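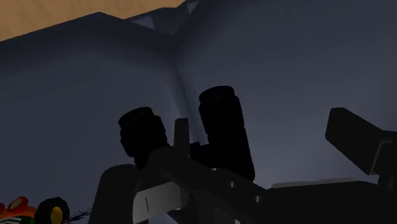
Binoculars in the container, low light.

March 11, 2020
Optics bench, Claltanport

Spent the morning on the Tramow 6x pair that came back for the third time with "eye strain" on the ticket. Same complaint, same owner, same tidy handwriting. The last two entries in this book say collimation checked, within limits, returned. I wrote one of them, and I no longer believe it.

Set up on the wall target again, the one with the 40 mm grid. Left barrel as reference, right barrel free. With the hinge opened wide the two images sit on top of each other nicely. Close the hinge to where a person with narrow-set eyes would use it and the right image drops. It isn't much, but I could see it without the auxiliary telescope, and I am not good at seeing these things. Both earlier checks were done at one hinge position only. So "within limits" meant within limits for somebody with my face.

Conditional alignment, in other words. The manual has a paragraph on it and I have skipped that paragraph for years.

Bontu Woldemariam thinks the hinge axle is bent. I am not convinced. A bent axle ought to feel lumpy somewhere in the travel and this one is smooth all the way round. My money is on the right objective cell, which has been turned by somebody before us. There is a bright scratch beside the eccentric ring and the old sealing wax is a different brown from the left side. She says a scratch proves a screwdriver and nothing else. Fair enough. We will pull the axle and roll it on the surface plate tomorrow and one of us can be smug.

Varma grease: the rep's sheet says it holds its feel for 300 hours of focusing and "eliminates" stiffness in the cold. Who focuses a pair of binoculars for 300 hours? I packed a scrap focuser with it last week and put it in the freezer overnight. This morning it was stiff. Less stiff than the old stuff, I think, but I knew which one I was turning, so that's worth very little. Repeat with the two focusers bagged and somebody else shuffling them. Do not order the big tin before then.

Prism cleaning on the 16x pair is finished. Haze gone from the left side, still a faint bloom on the right that may be in the glass cement. I am leaving it. Every time I chase a faint bloom I chip something.

Prostach want us to switch to their laser jig and drop the wall target. The demo was quick and looked lovely on the screen. It also gave two different answers for the same pair when I took it out of the cradle and put it back, and the man running it read out the better one. I asked for the repeatability figures and was told they would be emailed. Nothing in the inbox so far.

To do:
Axle out of the Tramow, roll test — Bontu
New ticket line for hinge position, wide / middle / closed, all three to be filled in
Blind test on the grease
Ring the owner and say we were wrong, or at least that we measured the wrong thing
Find whoever borrowed the small strap wrench

Later: tried the Tramow again after lunch with the bench lamp off, in case warmth from it was moving the target board. Right image still drops when the hinge closes. Lamp is cleared. Still blaming the cell.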